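Three weeks in the new place and I finally have a evening to sit down and write, so make yourselves some tea, this may go on a bit.

Those of you who have been reading since spring know I had to leave the old apartment when the building was sold, and that I had my heart set on living alone. Well, the rents in Sirkside took care of that idea in a single afternoon. The cheapest studio I looked at was 1501 a month, with the shower more or less in the kitchen, and I walked home and started reading room ads instead.

I hadn't shared a home with anybody since I was twenty-four! It felt very odd to write a little notice about myself, and I fussed over it for days. My friend Estrella read the first version and told me I sounded like I was applying to a convent, so I put in the bit about playing the accordion (only on weekends, only with the door shut) and took out the part about going to bed at nine, although I do go to bed at nine.

I got more replies than I expected and met people for coffee before I went to see any rooms, which I would recommend to everyone. You learn a lot in half an hour. One very nice young man wanted somebody who would cook for him, though it took him two cups to get around to saying so. 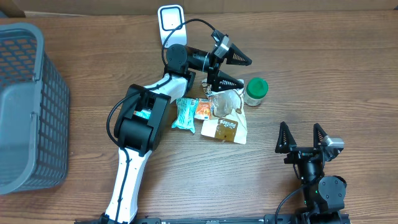
And then there was Ingvild. She has the upstairs of a yellow house near the Perkach bus stop, and she had been looking since her daughter moved out. We talked for so long that first day that I missed two buses. She asked me what I do when I'm annoyed with someone, and I said I clean the oven, and she said hers could use it.

We did put things in writing, friendly or no. My share is 478 a month with heat included, plus a deposit of 200, and we each give two months' notice if it isn't working. Guests are fine as long as there's some warning. The shelf over the sink is hers, the one by the window is mine, and the freezer is a free-for-all that we may need to revisit.

The first week was a little stiff, I'll admit. I kept asking if I could use the kettle. But last Sunday we both ended up in the kitchen in our robes, doing the crossword out loud and arguing over seven across, and I noticed I'd stopped feeling like company.

My books are still in boxes in the hall and she has been very patient about it. Shelves are next, as soon as I can borrow a car.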